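Sock pairing demos — how slow do you go?

wendell_h
We're recording sock pairing with two hand-held grippers, 74 demos so far. The policy grabs too early and closes on nothing. I think my hands move too fast near the basket.
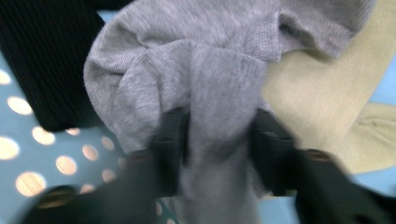 My passes take 9 seconds. Anika Achterberg on our side wants them twice as long.

plirbridge2
Anika is right. Slow down for the last few inches and keep the rest at normal speed.

losik_user
Disagree. We did 40 slow ones at Blackwood and the arm learned to hover. Pause only before you close.

wendell_h
Here is the setup. One sock in the basket, its match on the table, a gripper in each hand.

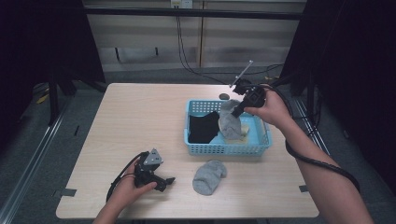 Re: start pose

plirbridge2
Do you start every demo from the same spot? Ours got better once we opened the fingers over bare table first.

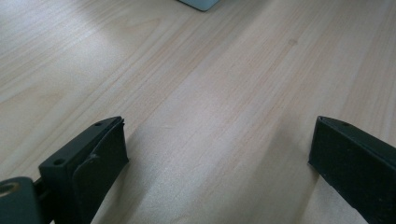 Hold that for a second, then go. We needed 154 demos before it stopped grabbing early.

losik_user
A fixed start is fine. I still wouldn't slow the reach.

wendell_h
I'll record 40 each way and post both.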